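New on our watch list: Naciri

If you like your mysteries slow and strange, clear a weekend for Naciri! All 9 episodes landed on Triltel on May 1, 2020, and we tore through them in two sittings. It follows a night clerk at a seaside hotel who keeps getting calls from room 313, and the sound work alone is worth it (headphones, please). Episode four is a knockout, almost all of it one long conversation in the dark. The team behind Pralletti made this one too, and you can feel the same dry humor sneaking in around the edges. A second season is already planned for October, so there's time to catch up. 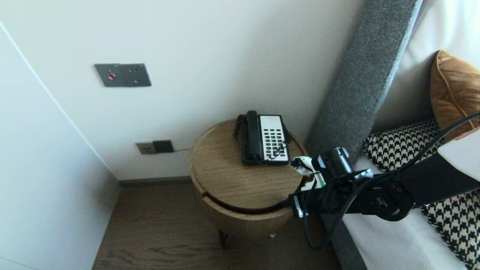
A bedside phone. Let it ring.

Next issue: our take on Curkier.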